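Projects > Electronics Manufacturing > Vadwood Line > Progress Reports

Vadwood Additive Circuits: Progress Report to Forsberg

Submitted 16/05/2025

Summary

The Vadwood line is running on one shift and has met the board target set out in the grant agreement. We printed 301 prototype boards in the reporting period, all of them four-layer or simpler. The eight-layer work is behind schedule. We are asking Forsberg to move the eight-layer milestone to December. No change to the total budget is requested.

Printing and yield

Of the 301 boards, 390 test coupons were cut and sent to the bench at Gestham for continuity and peel testing (some boards carry more than one coupon). Continuity results are acceptable on the four-layer design. Peel strength is still uneven near the board edge, and we have traced most of that to the curing step. The lamp on the left side of the chamber was running below its rated output. It was replaced, and the edge coupons printed after that date are waiting for test.

Via filling remains the main cause of scrap. The silver ink from Zindia fills well on short vias but leaves voids on the deeper ones the eight-layer board needs. Zindia has sent a lower-viscosity batch. We have loaded it on the second print head only, so that paying jobs on the first head are not held up if it clogs.
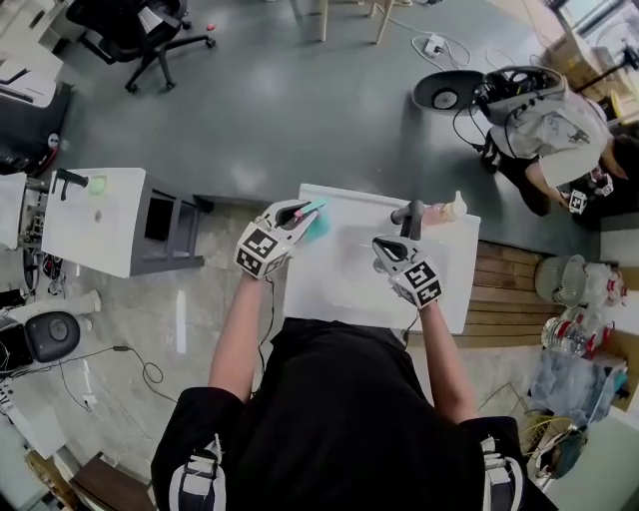

Two hand-held grippers in use over a white board, with a sponge in the left one.

Equipment

The second print head was installed and aligned during the period. Alignment took longer than planned. The supplied mounting plate did not match our frame and a new one had to be machined at Gestham. The cost was covered from the contingency line and is shown in the attached budget table.

The nitrogen supply has been moved outside the print room. This freed up floor space for the inspection microscope, which had been sharing a bench with the packing station.

Materials and consumables

Ink storage was the one finding in the last safety walk-through. Cartridges are now kept in the locked refrigerator and logged out by batch number. Cleaning supplies were the other half of the same finding, and we have started a labeling sheet for anything decanted or kept out on a work surface. Bottles that look nothing alike are easy to keep straight, as with the teal sprayer with the pink trigger and the clear bottle with the pink label on the white tabletop. Plain white wash bottles are the ones that need the sheet, and all of those in the print room now carry a solvent name and a fill date.

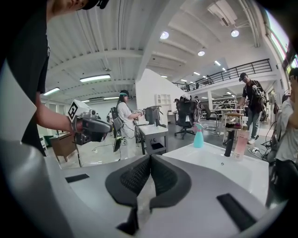

Customer trials are open with four companies. Two have received finished boards and returned their forms, and both asked for shorter lead times on repeat orders. We have not quoted a shorter time yet. Most of the delay is file preparation, and a template for repeat jobs should help more than extra print hours. Small fixed details such as marker position also slow file checks. The black-and-white pattern on the cube above the gray and black gripper is the sort of high-contrast mark we want in one corner of every panel, so the inspection camera can find its origin without an operator. The panel drawing has been updated to include one.

Next period

Finish the peel tests on the edge coupons. Run the new Zindia ink on eight-layer test pieces and report void counts. Send the remaining trial boards. Release the repeat-job template.

Shares: 4
Comments: 0

Related items
Vadwood Line: Budget Table
Gestham Test Bench: Coupon Procedure
Forsberg Grant Reporting Schedule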